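Help wanted: simulation and gripper work, Kustgate shared workshop

The Draletari build at Kustgate is looking for 3 people to help with a small arm and parallel gripper. The arm is being put together on a bench in the back bay of the workshop. Most of the current effort is in simulation, so part of the work can be done from home.

Where things stand: the arm model loads and the joints track. The control loop runs at 100 Hz, the physics step at 400 Hz. The gripper model opens and closes on command. Grasping a beveled bar at an angle to the fingers is the open problem. Contact at the rounded corners is poorly behaved, and the approach pose needs to be worked out before anyone tries it on hardware.

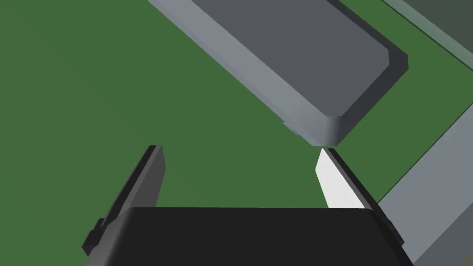
Both renders: wrist view, fingers open, gray block on the green surface.

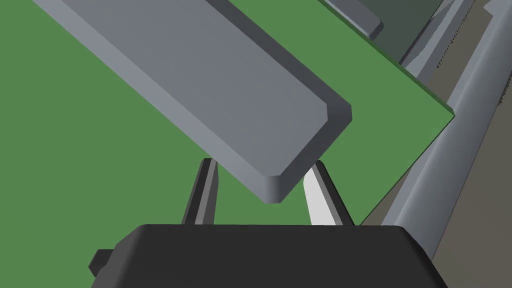
Tasks, in order of need:

Contact tuning. Friction, stiffness and collision shapes for the finger pads. You should be able to read a contact log and say which of the three is at fault.

Approach planning. A script that takes the pose of the block and returns a wrist pose and finger opening. Python preferred – C++ accepted if it builds on the workshop machine without new dependencies.

Bench work. Wiring, strain relief and finger mounts. Soldering experience required. You will need a Kustgate tool induction before using the mill.

Expect some 200 hours in total, split between the three places. There is no pay. Parts and bench fees are covered, and your name goes on the release. Code is published under the Baran license file already in the repository – please read it before applying.

Applicants should live close enough to Fustdale to come in for the bench sessions. If you only want the scripting, say so and we will keep your visits to the first and last session.

To apply, send a short note on something you have built, with a link or a file, to Qianru Fan through the Kustgate contact form. Put "Draletari" in the subject line. Notes are due by May 7, 2020. Résumés are not needed.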